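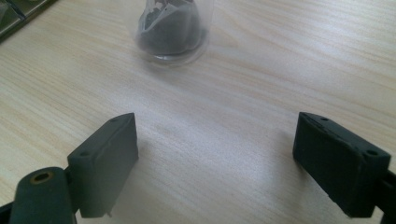 The Flomumis Club is the after-school robotics group at Govier School. We meet on Saturday mornings in the technology block and are open to pupils from Year 9 upwards. No experience is needed and there is no charge.

## What we do

Most of our time goes on handling tasks: picking up small things and putting them in the right place. Members work at a table with a pair of hand-held grippers, one for each hand, and practise with wrapped items, plastic cups and a lidded container with two sections. Members who prefer code work on the recordings afterwards. By April the club had 463 of them, and 228 had been checked and labelled.

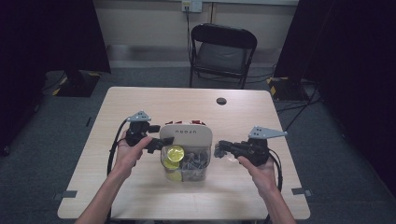 ## Who runs it

Selvaraj Paul teaches design and technology and started the club. Tharushi Matubbar looks after the programming side. Damir Kolev, a former pupil, helps with repairs and printing spare parts. Sabina Pathirana deals with new members and consent forms, so please write to her first if you would like to join.

## Competitions

We enter the Nester Challenge each year as a team of 4. The task is sorting against the clock, and the rules allow two grippers per team. Last year we came fifth. Asanka Wijesinghe is this year's captain. The Simard Fund pays our entry fee and travel. 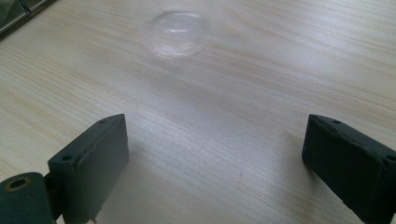 *Page last changed: April*

Places for next term are given in the order that forms reach the school office. Bring a packed lunch if you are staying for the afternoon session. Long hair should be tied back.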